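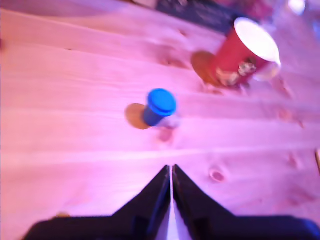
4.2 Where people put things down

Diary entries from the Pemurow households ran to 900 lines, of which 200 concerned keys. We had asked about tidiness and were told, at some length, about keys. Figure 3 shows a small blue object on a wooden tabletop, the sort of surface our coding sheet calls a "landing place" and most respondents called "the side".

Landing places filled up whatever the size of the home. In Guvberg, 67 of the diaries mention a surface that was cleared in June and covered again before the month was out – several writers blamed a spouse, and several spouses, writing separately, returned the favour. McKinnon's scale of household order, which we had adopted with some optimism, gives no score for this.

We therefore added a code for items "put there for now". The longest "for now" on record is 30 months and concerns a curtain hook. Its owner still intends to deal with it. Section 4.3 turns to drawers.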